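Trukari Tabletop Kit, two-arm transfer set

Sold by Gilusow. Ships flat in one carton. Arms and grippers not included.

The Trukari kit is the bench setup used in the Stuvon transfer study by Anwara Ekanayake and Matúš Havlíček, packaged so that other labs can run the same task under the same conditions. The task is short: pick up a small soft object from the table and place it in a woven basket. The study asked how much a learned policy gains from wrist views when the container has a see-through weave and the fixed view is partly blocked by the arm. The kit supplies the table surface, the wall panels, the basket, the soft objects and the reference recordings.

The surface and panels are white on purpose. In early trials on a gray bench, the basket's shadow and the basket itself were hard to separate. On white, shadows stay soft and the rim stands out. The panels have narrow seams, which the calibration script uses as vertical reference lines. Do not tape over them.
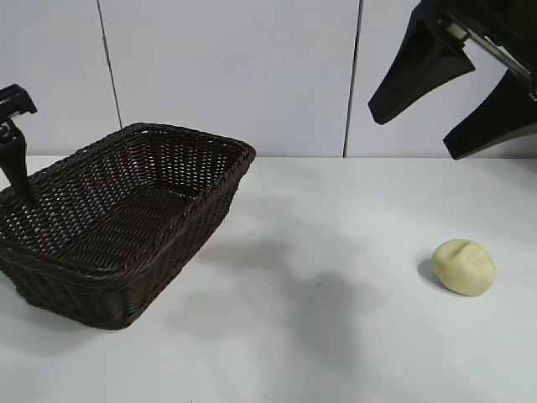
Basket at left, pale yellow object on the table, gripper open. Fixed view.

The basket is rectangular with rounded corners, very dark brown, with a thick braided rim. The dark color was chosen to make the depth estimate difficult. Light comes through the gaps in the weave, and a depth sensor will often report the table behind the wall instead of the wall. In the Stuvon tests this was the largest single source of bad placements for policies trained on depth alone. Policies trained on color from one fixed view and two wrist views did better, although they were slower to settle over the opening.

Wrist views are recorded at the same rate as the fixed view and share one clock. Each stream is stored as a separate file so that a view can be dropped without re-encoding the others.

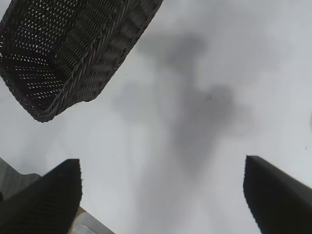

Dropping a view is the main comparison in the study. The same policy is trained three times: all views, fixed view only, wrist views only. Training runs for 100 epochs in each case, with the same seed and the same split. Menaka Gunawardena wrote the split tool, which keeps all recordings from one basket pose on the same side of the split. If you mix poses across the split the success rate will look better than it is - we have seen this in two outside reports and ask that you use the tool as supplied.

Basket pose is set by hand before each recording, using the printed pose list. The list has 19 poses, covering straight and diagonal placements. The operator sets the basket, removes both hands from the table area and starts the recording. There are no marks on the table surface, and none should be added, as the policy will learn them.
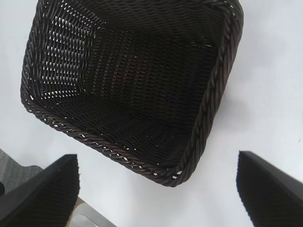
Diagonal poses gave the most trouble in the wrist-only condition. The nearest corner of the rim can fill the space between the fingers while the far end is out of view, and the policy then has no cue for where the opening ends. Adding a short history of past wrist frames recovered part of the loss. Adding the fixed view recovered nearly all of it. Results by pose are in the report that ships with the kit, along with the failed runs, which were kept and labeled by Elisa Lombardi.

Soft objects deform under the grip, so the study does not score grasp position. A run counts as a success if the object is inside the rim and released at the end. Contact with the rim is logged but does not fail the run. Dragging the basket more than a finger's width does.
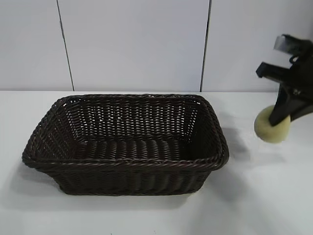 WHAT IS IN THE CARTON

Table surface, white, matte, two halves with joining strip
Wall panels, white, with stand
Basket, dark brown weave, braided rim
Soft objects, assorted, pale yellow
Pose list, printed
Reference recordings, 2000 runs, on drive
Split tool and calibration script, on drive
Study report, printed and on drive

REQUIREMENTS

Two arms with parallel grippers, one wrist camera per arm, one fixed camera. Finger opening must clear the largest soft object with room to spare. The fixed camera mount is sold separately (Wanigasekara bracket, short or long). Use the long bracket if your arms park high, or the elbow will cover the basket.

Room lighting should come from one side and stay constant. The recordings were made with blinds closed. Daylight changes the shadow under the gripper enough to affect the fixed-view policy, mostly in the last part of the approach.

KNOWN ISSUES

The calibration script may pick the wrong seam if an arm is parked in front of the wall. Move both arms clear and run it again.
Foam objects pick up dust and leave specks on the table. Wipe with a dry cloth between sessions.
Drives shipped before September have an older pose list. The printed copy is correct.

ORDERING

Lead time is 14 working days. Replacement baskets and foam objects can be ordered singly. Technical questions go to Lakmal Jayasinghe at the Gilusow support desk. Please include the drive label and the version line printed by the split tool.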